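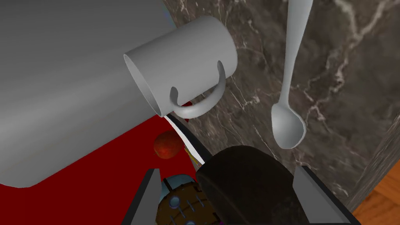
Présenter des excuses à un proche ou à un collègue : méthode en 4 étapes

Temps de lecture : 6 minutes

La présente fiche s'adresse à toute personne ayant manqué à un engagement, tenu des propos blessants ou laissé une situation se dégrader, et qui souhaite présenter des excuses recevables. Elle a été rédigée par Ebise Negussie, formatrice en relations interpersonnelles au sein du service Gidey, à partir des ateliers conduits auprès des équipes de Gridby et des encadrants du club Usport. Elle ne traite ni des différends relevant d'une procédure disciplinaire, ni des situations de violence ou de harcèlement, pour lesquelles il convient de saisir les interlocuteurs compétents.

Avant de commencer

Des excuses présentées sous le coup de l'émotion visent souvent à soulager celui qui les prononce. Il est donc recommandé de laisser passer un délai de quelques heures, sans excéder 2 jours lorsque la personne concernée est côtoyée quotidiennement. Ce délai doit être mis à profit pour répondre par écrit à deux interrogations : qu'ai-je fait précisément, et quelles en ont été les conséquences pour l'autre ?

La réponse à la première tient en une phrase. « J'ai été désagréable » ne suffit pas. « J'ai critiqué ton rapport devant l'ensemble du service alors que tu m'avais demandé un avis en privé » constitue en revanche une formulation exploitable. Si la phrase comporte un « mais », elle doit être reprise.

La réponse à la seconde demande davantage d'attention. On s'en tiendra à ce que la personne a exprimé ou à ce qui peut être raisonnablement établi : une réunion écourtée, un week-end annulé, une confiance entamée. Attribuer à autrui des sentiments qu'il n'a pas évoqués expose à une rectification, parfois sèche, dès les premiers instants de l'entretien.

Étape 1. Choisir le moment et le lieu

L'entretien se tient de préférence en tête-à-tête, dans un endroit où aucune des deux parties ne risque d'être interrompue. On sollicite l'accord de la personne : « Je souhaiterais revenir sur ce qui s'est passé lundi dernier. Serais-tu disponible un moment aujourd'hui ou demain ? » En cas de refus, il n'y a pas lieu d'insister. Une seconde demande pourra être formulée la semaine suivante.

Lorsque l'offense a eu lieu en public, une partie de la réparation devra l'être également. L'entretien privé demeure néanmoins le préalable, et c'est à la personne lésée d'indiquer si elle souhaite une reprise devant le groupe. Certaines préfèrent que l'incident ne soit plus mentionné.
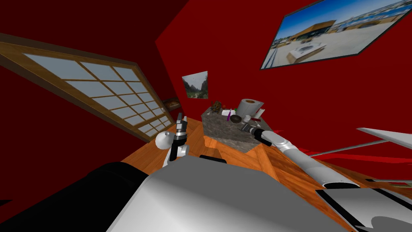
Peut-on présenter ses excuses par écrit ?

L'écrit est admis lorsque la distance, un refus de rencontre ou l'état de la relation rendent l'échange direct impraticable. Le message doit alors rester bref – 2000 signes constituent un plafond – et ne contenir aucune demande de réponse. La lettre manuscrite et le courrier électronique conviennent l'un et l'autre. La messagerie instantanée est à réserver aux manquements mineurs, tels qu'un retard ou un oubli sans conséquence.

Étape 2. Nommer les faits et reconnaître leur portée

On ouvre l'entretien par la phrase préparée, sans préambule ni rappel des circonstances. Les expressions suivantes sont à proscrire :

– « Si je t'ai blessé, j'en suis désolé », qui place la faute au conditionnel ;
– « Je m'excuse, mais tu avoueras que… », qui rouvre le différend ;
– « Ce n'était pas mon intention », du moins en ouverture. L'intention pourra être précisée plus tard, si la question est posée.

On indique ensuite les conséquences telles qu'on les comprend, puis on exprime son regret en termes simples. Dans les ateliers, cette partie dure rarement plus d'une minute. Les participants la jugent volontiers trop courte et tendent à la prolonger par des justifications. Il leur est demandé de se taire.

Étape 3. Écouter sans se défendre

La personne peut exprimer de la colère, revenir sur des faits plus anciens ou garder le silence. Dans les trois cas, l'attitude attendue est la même : écouter, reformuler si nécessaire, ne pas corriger les détails. Une inexactitude de date ou d'horaire n'appelle aucune rectification à ce stade.

Si les reproches s'étendent à des faits que l'on conteste sérieusement, on peut répondre : « J'entends ce que tu me dis. Je voudrais y réfléchir et en reparler avec toi. » Cette formule n'emporte pas reconnaissance et permet de maintenir l'entretien sur son objet. Encore faut-il reprendre effectivement la discussion par la suite.

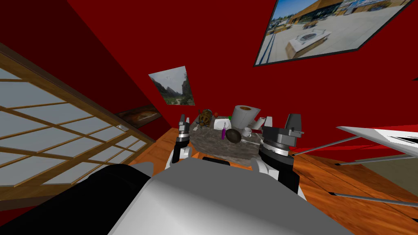
Il arrive également que la personne minimise l'incident (« n'en parlons plus », « ce n'est rien »). On prendra acte de cette réponse sans la considérer comme nécessairement définitive. Une phrase telle que « Si tu souhaites y revenir, je reste disponible » laisse la possibilité ouverte sans exercer de pression.

Étape 4. Proposer une réparation et s'y tenir

La réparation doit être en rapport avec le tort causé. Un cadeau ne compense pas une parole humiliante, et une promesse générale de changement n'engage à rien de vérifiable. On proposera une action précise, assortie d'une échéance, et l'on demandera à la personne si elle lui paraît adaptée.

Un exemple issu du projet Plorkero, programme de médiation entre collègues suivi par Gidey depuis janvier, illustre ce point. Un chef d'équipe avait à plusieurs reprises présenté comme siennes les propositions d'une collaboratrice. Il s'était engagé à « faire attention ». L'intéressée a demandé que son nom figure sur les comptes rendus concernés, y compris ceux déjà diffusés. La rectification a été effectuée dans la semaine, et les relations de travail ont repris dans des conditions jugées correctes par les deux parties.

Il est déconseillé de promettre un comportement irréprochable à 100 %. Mieux vaut convenir d'un signal ou d'un mot permettant à l'autre d'alerter en cas de récidive.

Après l'entretien

Les excuses n'ouvrent aucun droit au pardon. La personne peut les accepter, les refuser ou différer sa réponse, et il n'appartient pas à leur auteur de fixer un calendrier. Demander « Est-ce que tu m'en veux encore ? » à intervalles réguliers revient à lui confier la charge de rassurer celui qui l'a offensée.

On évitera enfin de relater l'entretien à des tiers, même pour faire état de son bon déroulement. Si des collègues ou des membres de la famille posent des questions, on répondra que le sujet a été abordé avec la personne concernée.

Fiche mise à jour le 18 mai 2020. Les demandes d'inscription aux ateliers sont à adresser au secrétariat de Gidey, en précisant le cadre souhaité, professionnel ou familial.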